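Kuto pouring procedure

The Kuto pouring procedure is a set of rules for testing and recording pouring tasks with small robot arms on a tabletop. It covers the layout of the vessels, the motion of the arm, the choice of liquid and the way results are reported. It is used mainly in laboratories and in teaching. It is not a safety standard and does not replace a risk assessment of the robot or the room.

Origin

The procedure was drafted at Wolta, a maker of test fixtures, as an internal work instruction. The first draft dealt only with dry goods. Plostero, a training center, added the section on liquids and published the combined text under the name Kuto. A later revision collected 864 trial reports from users and removed several rules that had been read in more than one way.

Scope

The procedure applies to a single arm with a two-finger gripper, fixed to a table or bench. The source vessel must have a spout. Receiving vessels may be open cups or bowls. Hot liquids, flammable liquids and glass vessels are excluded. Work with two arms is treated in a separate annex.

Layout

The surface should be level, matte and a single light color. Vessels are set out within reach of the arm without full extension of any joint. Positions are recorded before the first trial, and any vessel moved by contact is returned to its recorded position before the next one. Saucers are optional but must be listed – they change the height of the cup rim.

Motion

The start pose leaves the gripper open and clear of all vessels. After the grasp, the source vessel is lifted straight up before it is moved sideways. Tilting begins only when the spout is over the receiving vessel. Cables on the forearm and wrist must have enough slack for the full tilt and must not hang into the pouring area. A trial is stopped if the grip slips or if liquid reaches the base of the arm.

Robot arm with cups and saucers on a white tabletop 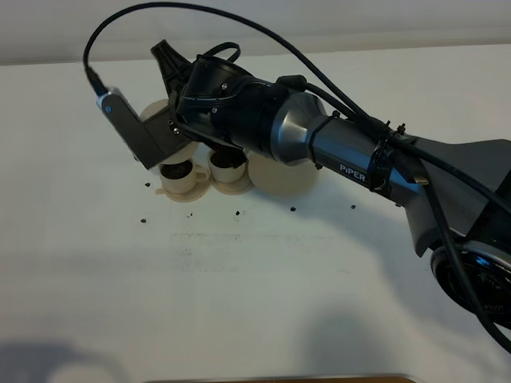
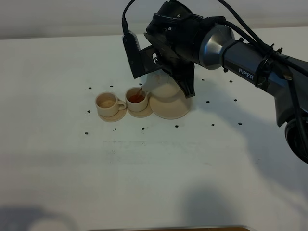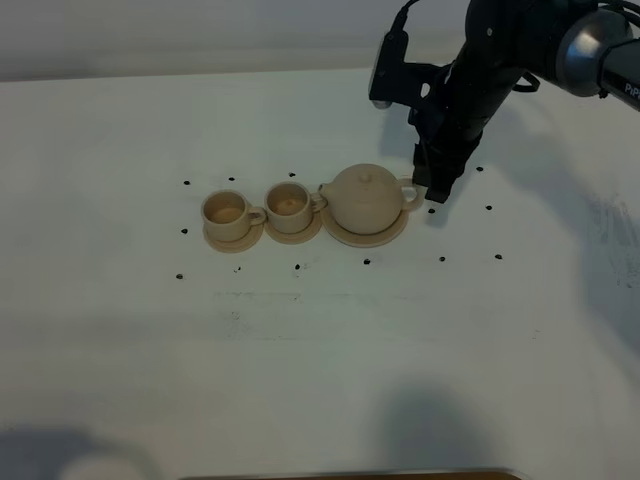
Reporting

Each trial is logged as complete, partial or stopped. Spilled material is reported even when the target level is reached, and material left on the table from an earlier trial must be noted. Camera positions are given relative to the arm base. The Lozano data sheet, which many users attach to their reports, has fields for 207 entries per page set.

Revision

The current text limits one test series to 3,000 trials. Longer series must be split, with the gripper pads inspected between parts. Earlier reports remain valid if they name the edition used.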